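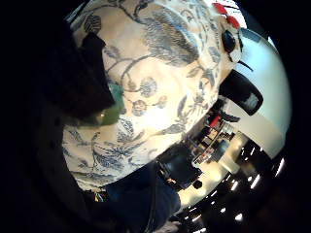

Birds, leaves and blue-gray flowers.

4 September 2024

So I finally gave up on buying new clothes this summer. Well, mostly gave up! Back in June I cleaned out the closet and ended up with 24 things on hangers that I like and wear, plus a huge bag for the thrift store, and I told myself that was it until fall. No browsing on my lunch break, no "just looking" at the Enell sale (I had 926 unread emails from them, I wish I was kidding).

The first couple of weeks were easy, mainly because it was too hot to care what I had on. July was harder. We had a wedding over in Skurnonstead and I was so sure I needed a new dress – I had one in my cart and everything. I ended up wearing the navy one from two years ago with a different belt, and I had a great time and ate way too much cake.

What I did do was get the sewing box out again. I'm not good at it. My buttonholes look like something chewed them. But I took up the hem on my green pants, fixed the pocket that's been eating my keys since last winter, and replaced four missing buttons on my old Jirker jacket with ones that almost match. That jacket was headed for the bag, and now I've worn it every cool morning so far.

Prints are my weak spot, I'll admit that. Plain shirts make me feel like I'm going to a job interview, and if a top has birds or big leafy things on it I want to take it home. My sister thinks I dress like a sofa and I take that as a compliment. They hide coffee, too.

I did slip up once and spent $20 on socks. They're very nice socks.

I'm going to try to keep going until the holidays, but I do need a proper winter coat, so that one gets a pass. If you have a favorite that doesn't cost a fortune and has deep pockets, please leave me a comment! I'm also taking tips on buttonholes.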